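Catalog > Classroom Software > Simulation Packs > Two-Arm Table Work

Vultard Dish Rack Pack

Simulated workcell and lesson files for school robotics clubs and introductory automation classes. Requires the Bultetti simulator, version 3 or later.
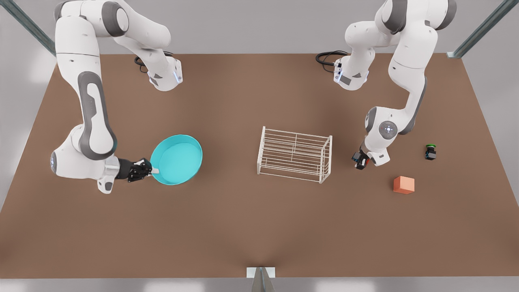
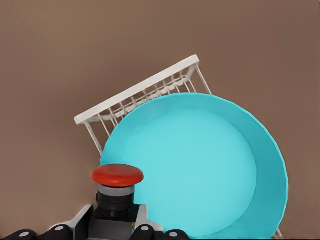
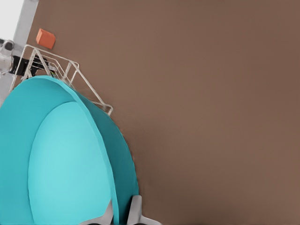 Simulator renders: turquoise dish and white wire rack.

Yanti Gunawan
Curriculum Engineer, Vultard

The Dish Rack Pack is a single-task simulation for student teams working on two-arm manipulation. The task is to pick up a dish by its rim and seat it in a slot of a wire rack. No physical hardware is needed. The pack installs as a scene folder and appears in the simulator's task menu after a restart.

What is modeled

The cell has two white arms over a flat brown table, each fitted with a black two-fingered gripper. The dish is shallow with a raised rim. The rack is an open wire frame, free to move on the table. A push that is too hard will shift it, and the controller does not correct for this unless the team writes that behavior.

An orange cube is also on the table. It is not part of the scored task. Contact with it is logged, and instructors may apply a penalty in the settings file. The default penalty is zero.

Arm naming

Left and right are named from the robot's side. In the overview camera, which faces the robot, the right arm appears on the left of the picture. Most first-week errors reported to support are commands sent to the wrong arm. The naming cannot be changed in the settings file.

Cameras

Students can read from the overview camera or from close views nearer the dish. In the close views the dish can hide much of the rack. Teams that estimate slot position from a close view alone should expect failed placements and should store a rack position before the approach begins.

Control modes

Teams may drive the arms by joint command, by gripper position, or from a recorded demonstration. Demonstrations are recorded with a keyboard or game controller. Both arms may be commanded in the same time step. Collision between the arms ends the run.

Scoring

A run is scored as complete when the dish is held by the rack with both grippers open and clear of it. Partial credit is given for a stable lift. The batch runner will repeat a team's program up to 1,000 times with small changes to the starting positions and write the results to a spreadsheet file.

Included

- Scene folder and settings file
- Starter program, joint and gripper modes
- Student workbook, six lessons
- Instructor notes and grading sheet
- Club license for one site

Compatibility

Programs written for the Sowah block-stacking pack will load, but grip width must be set again for the dish rim. Files saved in the Nollasetti format must be converted first. The converter is in the tools folder.

Comments (3)

mstrand_robotics
Used this with our after-school group in May. The lift took them 2 sessions. Getting the dish into a slot took the rest of the term. The grading sheet assumes one program per team, so we had to edit it for pairs.

Coach Dell
Does the batch runner work without a display? Our lab server has no monitor attached.

Yanti Gunawan
Yes. Set display to off in the settings file before starting the batch. Camera output is still saved.

We use cookies to keep your cart and remember your sign-in. Accept | Manage settings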